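Why Do We Eat Flowers? The Story of Green Vegetables

When you sit down to dinner, you may eat a leaf, a root, a stem or even a flower. Plants have many parts, and people learned a long time ago which of these parts are good for us. In this text we will look at the green ones. 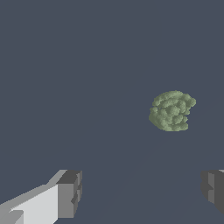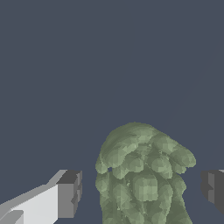 Green and full of lumps: many vegetables have such a shape.

Brock Tremblay wrote to us after the first version of this page: "My daughter read it and asked me if the vegetable knows that it is a flower. I could not answer her. Please explain to the children what happens if the farmer does not pick it." Thank you, Brock. We will try.

What is a bud?

A bud is a small closed package. Inside it a flower is waiting. The top of a broccoli is made of very many buds, and one big head can have more than 1000 of them. They are so small that you need a magnifying glass to see them well. The farmer cuts the head when the buds are still closed.

If the farmer does not cut it, the buds open. The flowers are yellow and each one has four petals. Bees like them very much. Later the petals fall down, and thin green pods grow in their place. The seeds are in the pods. So the plant does not know that it is our dinner. It only wants to make seeds.

One plant, many vegetables

Now comes a surprise. Broccoli, cabbage, cauliflower, kale and Brussels sprouts all belong to the same kind of plant! Their grandparent is the wild cabbage, which grows near the sea in Europe. It has thick leaves and it does not look very tasty.

Farmers kept seeds from the plants they liked best. Some farmers liked big leaves, and after many, many years they had kale. Other farmers liked fat buds, and so they got broccoli. It was slow work. A farmer could see only a little change in his whole life.

Why are they green?

The green color is called chlorophyll. You say it like this: KLOR-uh-fil. With it the plant catches the light of the sun and makes its own sugar from water and air. When you cook a green vegetable for too long, the chlorophyll changes and the color becomes brown-green. The taste becomes stronger too, and many children do not like this smell.

Try it at home

In the village of Plardale, the children of the Perron school let two broccoli plants stand in the garden until July and wrote down each day what they saw. You can do it also. You need one young plant, a large pot, soil and a sunny place. Give it water when the soil feels dry. Do not cut the head. Draw the plant every week, and write the date under each drawing.

Words to remember

Bud: a flower that is still closed.
Pod: the case where the seeds grow.
Chlorophyll: the green color in plants.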